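April, a little after 9 p.m.

Selma Angelovski has decided the lunch club at Lisascombe needs to look nicer. She has read something, or been told something, about people drinking more water when the table is pretty. I asked where she read it and she said it was well known. I wrote "well known" on the back of my hand so I wouldn't forget to be annoyed about it tonight.

So this afternoon was table afternoon. She brought a checked cloth with tassels, and artificial sunflowers in a bucket with a rope handle. I have nothing against sunflowers. I do have something against sunflowers that will need dusting, and I know who will be dusting them. I said so. Selma said they looked cheerful and I said they'd look cheerful in August too, and in December, and the December after that. Thitima laughed, but she laughs at everyone, so I don't count her as on my side.

The cloth is too narrow for the table. It covers the middle and leaves both rounded ends bare. Selma says that's the style. Maybe it is. My mother would have called it a cloth that was bought without measuring. The fringe is going to be in somebody's soup by the second week, and I've already caught my watch on it once.

Then the cups, which took up most of the time. The hall budget for the year is $2,729, and Selma wants to spend up to 100 of it on new cups from the Edov catalog, all matching. Thitima Rojanasak thinks we should use whatever is in the cupboard. I think we should find out why the last matching set vanished before we buy another one. We had 2 dozen of the Rondska ones when I started and I couldn't find a single one today.

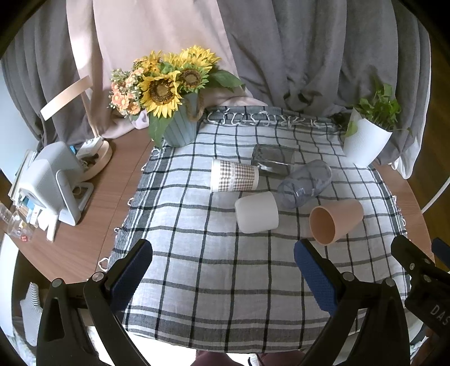 I still don't believe color makes any difference to whether Mr. Opoku finishes his water. He doesn't like water. He has told all of us this many times. Give it to him in peach, white or gingham and he'll leave it where you put it and ask for coffee. Selma wants to try each kind for a week and write down what comes back full. Fine. I said I'd keep the sheet, mostly so that it gets kept by someone who doesn't care how it comes out.

The paper ones I'd drop right away. They tip if you breathe near them, and with Joan's hands the way they are that's a wet lap every lunch. The glass is heavy enough to stay put but I don't like glass in that room, not on that floor. Thitima thinks plastic looks like a school picnic. I told her I liked school picnics.

Got home late, feet sore, ate toast. Need to ring the hall tomorrow about the cupboard key and look up what Edov charges for delivery, because I bet it isn't in Selma's 100.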